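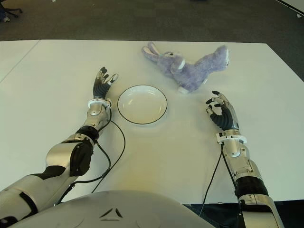
Lavender bunny and a white plate on the table.

So I finally moved the whole parish archive index off the old file server, and I am so happy with how it went that I have to write it up while it's fresh!

Some background for anyone new. I do the records work for Bronstead, which is a small town with a small town's budget. When somebody asks for the minutes of a drainage hearing from years back, the request lands with me. Until this summer those minutes lived in a shared drive with folders called things like "Clerk OLD" and "Clerk OLD use this one" and there was one called "misc 2" that I was scared to open.

We looked at a few document systems and ended up with Imitz. I liked it from the first demo, mostly for the search. You type a street name and it looks inside the scanned pages too (our scans are terrible, some are faxes of photocopies) and it still found more than I expected. Saved searches can be shared with another department, so Planning and I now see the same list instead of mailing each other spreadsheets.

The move itself had three parts and the first one was the longest. Before anything was copied I ran a duplicate check and it came back with 1,663 files that were exact copies of something else. 1,663! Mostly agendas that people had saved into their own folders before a meeting. I kept the copy in the clerk's folder and let the rest go, after checking the retention schedule, of course.

Then came naming. Kazimír Slanina in our IT office wrote me a little script that put the meeting date at the front of every filename, year first, and I can't tell you what a joy it is to see a folder sort itself properly. It tripped over a batch from the water board where the month was spelled out in full, so I fixed those by hand over two evenings with the radio on. I didn't mind. There are some wonderful letters in there about a goat.

The actual upload was the easy bit. Imitz takes up to 3,000 files in one batch and we let it run after hours so the network wouldn't crawl during the day. I came in at 7 a.m. with coffee to look at the log, and there were 2 errors, both of them password-protected PDFs. I've asked Byung-chul Ham in Finance if he remembers the passwords. He's thinking.

Things I'd do again: freeze the old drive as read-only the week before, and tell everybody twice. Things I'd do differently: permissions. I copied the old folder permissions over as they were and that was a mistake, half of them belonged to people who retired ages ago. I'm now rebuilding them by role, one department at a time, and Parks is finished and looks great.

Next up is the public side, so residents can look up ordinances themselves without having to call. We're hoping for September. There's a setting for redaction that I haven't figured out yet, it seems to want a template for each document type, and I have a lot of document types. If you've set that up for permits, please leave a comment, I'd love to see how you split them!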